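Two office tables, two heights of annoying: how do I make one decent work surface?
Posted in Furniture & Small Offices

Tia Sedgwick
Hi all! I inherited a room with two tables that were clearly never meant to meet. One is big and white with a slightly glossy top, the other is a pale yellowy green and matte, and they sit side by side against a white wall. I read and mark up printouts in there most afternoons, and I keep going back and forth on whether to leave them together or pull them apart.
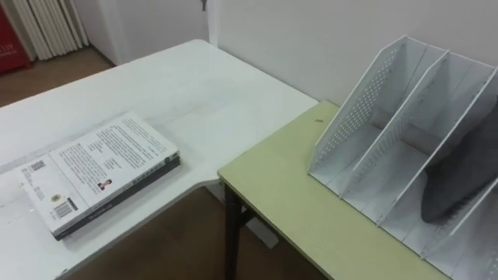

My main gripe is the shine on the white one. By 8 in the evening with the overhead light on, I'm squinting at everything I put down. The green one is so much kinder on the eyes, but I've already claimed it for the office bits and I don't want to shuffle it all again. Do I paint the white top, cover it, or swap the jobs around? My budget is up to 400 dollars, though I'd love to spend way less (obviously!).

Edivaldo Prado
Don't paint it. I painted a desk once and my sleeves stuck to it until December. Get a desk mat.

Graciela Yáñez
Agree on skipping the paint, but I'd think about the swap too. I had almost this exact setup when I worked out of a back room in Rolla, and I put up with the glare for ages before I tried a big flat dark gray mat on the white side. Huge difference, and it cost me 13 dollars. Pick one that's matte and has no stitched border, or your pen will bump over the edge every time a page hangs off it.

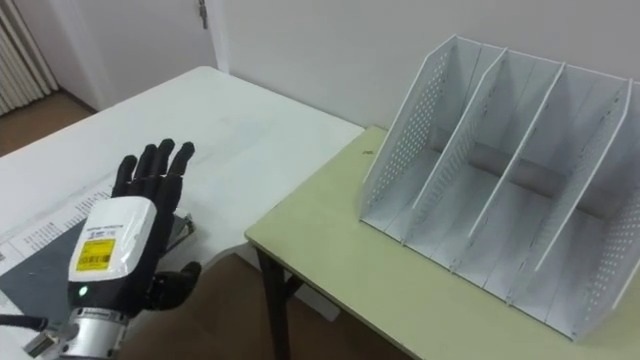 Gray scuffs on a white top are the other thing. Most of mine came off with a damp cloth and a bit of baking soda — go gently, and try a corner first so you don't dull one patch and leave the rest shiny. The ones that stayed I just stopped noticing.

As for keeping them together, I would. Put felt pads under the legs of the lower one until the tops line up, then push them tight. If there's still a gap, a strip of foam weatherstripping down the side stops pencils from disappearing. And if the mat isn't enough, change the bulb before you buy any furniture. A lamp off to the side helped me as much as the mat did.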